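Aktuelles | Projekte | Förderung | Team | Kontakt

Diese Website verwendet Cookies. Mit der weiteren Nutzung stimmen Sie zu. Einstellungen | Akzeptieren

Zwischenbericht an die Carimura-Stiftung: Mehrwegkisten für Obst und Gemüse, Region Perberg 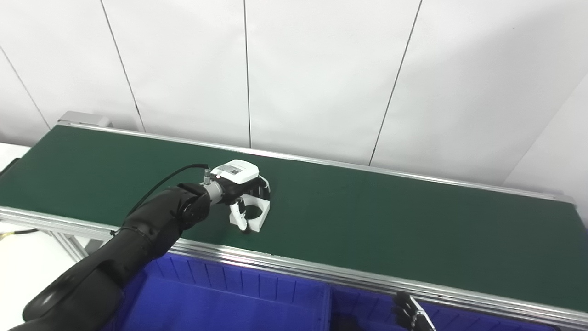
Perberg, Mo., 2. September

Stand kurz vor Ende der Saisonspitze, deshalb knapp gehalten. Ausführlicher dann im Oktober mit den Abrechnungen.

Kisten im Umlauf: 1.323. Geplant waren 2.000 bis Ende August. Rückstand kommt fast ganz aus der verspäteten zweiten Lieferung (Aitken, bestellt im Frühjahr, Teillieferung, Rest zugesagt für diesen Monat). Schriftliche Zusage liegt vor, Kopie in Anlage 2. Die ersten Kisten sind in Ordnung, Deckel klemmen bei Kälte etwas, wird mit dem Hersteller geklärt.

Beteiligte Höfe: neun, einer mehr als im Antrag. Hof Bridotia ist im Juni dazugekommen, liefert vor allem Zwetschgen und Frühäpfel. Zwei weitere haben angefragt, wollen aber erst die Ernte abwarten. Verständlich.

Rücklauf: der schwierige Teil. Von den Hofläden kommen die Kisten zuverlässig zurück, von den Kantinen nicht. 300 Stück standen bis Mitte August in Schulküchen und waren wegen der Ferien nicht erreichbar. Khang Hứa hat die Küchen jetzt einzeln abtelefoniert, Abholung läuft seit letzter Woche. Für das nächste Schuljahr brauchen wir eine feste Regelung vor Ferienbeginn, Entwurf ist in Arbeit.

Pfand: bleibt bei vier Euro. Die Diskussion um eine Erhöhung haben wir mit den Höfen geführt, Mehrheit dagegen. Vorschlag von Arash Ghasemi, statt dessen nach sechs Wochen eine Leihgebühr zu erheben, wird ab Oktober bei drei Abnehmern probiert. Ergebnis dann im Schlussbericht.

Reinigung: weiterhin extern, Vertrag läuft bis Jahresende. Preis pro Kiste höher als kalkuliert, vor allem durch Etikettenreste. Wasserlösliche Etiketten sind bestellt, aber noch nicht bei allen Höfen angekommen. Bitte an alle Höfe geht noch mal raus, die alten nicht aufzubrauchen!

Finanzen: Mittelabruf bisher im Rahmen. Bei den Fahrtkosten liegen wir 2.014 Euro über Plan (Zusatztouren Kantinen, siehe oben). Wir bitten um Zustimmung, den Betrag aus dem Posten Öffentlichkeitsarbeit umzubuchen, dort ist das Hoffest ausgefallen und entsprechend Geld übrig. Formloser Antrag liegt bei.

Personal: halbe Stelle Disposition seit Juli besetzt. Einarbeitung läuft gut, Urlaubsvertretung noch offen.

Offene Punkte:
- Restlieferung Kisten
- Ferienregelung Schulküchen
- Angebot zweite Reinigungsfirma einhohlen
- Umbuchung Fahrtkosten (Ihre Rückmeldung bitte möglichst bis Monatsende)

Rückfragen zu den Zahlen an Arash Ghasemi, zu den Touren an Khang Hứa. Beide vormittags am besten zu erreichen, nachmitags meist unterwegs.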